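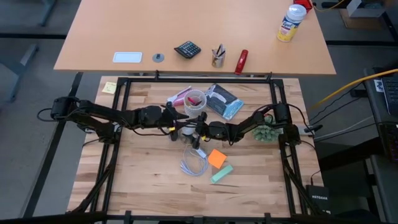
Pink marker in a clear plastic cup, on the wooden table.

Brelero Songs: progress report to the Risteck Fund
Prepared by Wyn Prosser, September

The grant pays for the recording and release of Chiharu Hamada's second album and a short run of live dates. Recording is nearly finished. Ten of the 12 songs have final vocals, and the other two need their fiddle parts redone after a change of key. Mixing starts next month at Tilusau.

We played 17 dates over the summer, one more than planned. The extra one was an afternoon set at the Latuheru folk weekend, where we had 104 people in a tent. Sales of the first EP at the shows came to £2,859, all of which has gone into the pressing budget. Two dates lost money, both in towns where we had not played before.
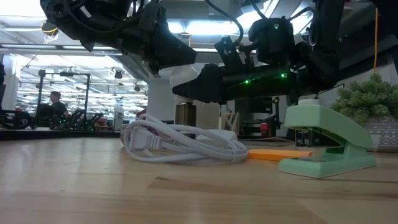 Equipment spending is under budget by £40. We bought one second-hand vocal microphone and a stand, and repaired the small amplifier instead of replacing it. The rest went on consumables: strings, batteries and mains leads. A white power cord coiled in a loose bundle, like the one on the table, is easily left behind at a venue, and we lost three leads that way before June. All leads are now labelled and ticked off a list at the end of each set.

The sleeve artwork is late. The first designer withdrew in July and the new one will send drafts by the end of the month. This moves the release from November to January. We ask the Fund to agree to the new date. No further money is requested.

Still to do: fiddle parts, mixing, sleeve, and the final accounts, which Chiharu will sign before they are sent.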